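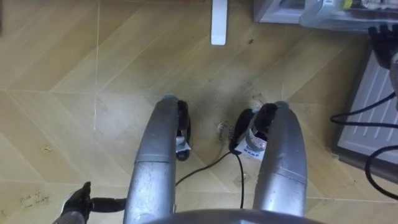
THREAD / ROBOT SOFTWARE

1. ok, long one. We finally ripped the old grasp planner out of Numen this month and put a new one in, and I have feelings. Mostly good ones! Going to post them before I forget which bug was which.

2. Quick background: Numen is our whole-body stack. Perception at the top, a task planner in the middle, a controller at the bottom that mostly wants to be left alone. I work on the middle bit, so everybody gets to yell at me from both directions.

3. First headache was depth on floors. Wood-look tile is mean to a stereo matcher - the same grain over and over, so the plane fit kept sliding a little, and a thin black cable lying on it would come out as part of the ground or as a weird little wall depending on the angle. We now fit the floor first with a fat prior and only then ask what's sticking up.

4. That one change cleared 46 open tickets. Forty-six! Most of them were the same ticket wearing different hats, but I'm taking it.

5. Second headache: reaching over a desk while standing. The old planner solved the arm and then told the legs about it afterward (lol). The new one treats foot placement and the arm path as one problem, so it costs more to solve but the balance controller gets fewer nasty surprises.

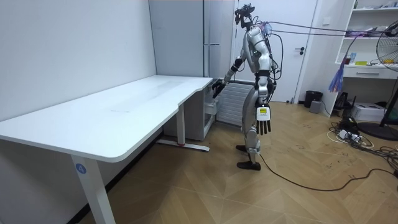 One arm out to the desk, one arm down, feet staggered.

6. The replay tool is called Kong and I love it. Scrub to any tick, see what the planner believed, edit the belief, re-run from there. We have 2,624 episodes in it now and I've probably watched way too many of them at 2x with a sandwich.

7. Best thing Kong ever showed me was a timestamp bug. Head camera poses were landing 3 control ticks late, so every fast head turn smeared the map. I'd been tuning the planner for a WEEK to make up for it. Reverted all of that on Saturday, very satisfying diff.
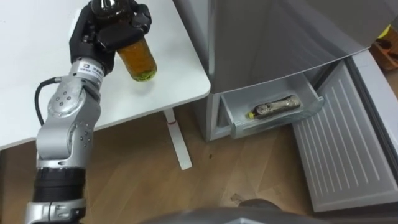
8. Contact-aware collision checking is the part I'm proudest of. The planner used to have exactly one idea about objects, which was "don't touch." Now anything in the hand becomes part of the arm the moment the grip is confirmed, so a glass jar just over a tabletop gets its own clearance budget, and a fridge drawer pulled partway out goes in as a shape that can still move. The amber liquid is its own problem, since clear glass plus something see-through gives you depth with holes in it. We fill those from the segmentation mask and cross our fingers a bit.

9. Planning time with all of this switched on is still too spiky. Median is fine, the tail is gross. I've got 6 ideas and two of them are probably the same idea.

10. Somebody asked if we're moving to Prodari for the message layer. Maybe! Their logging is lovely, I just don't want to swap the pipes and the planner in the same quarter.

11. Next up is re-planning mid-grasp without dropping back to a full stop. Branch is up, tests are red, I'm going to get coffee.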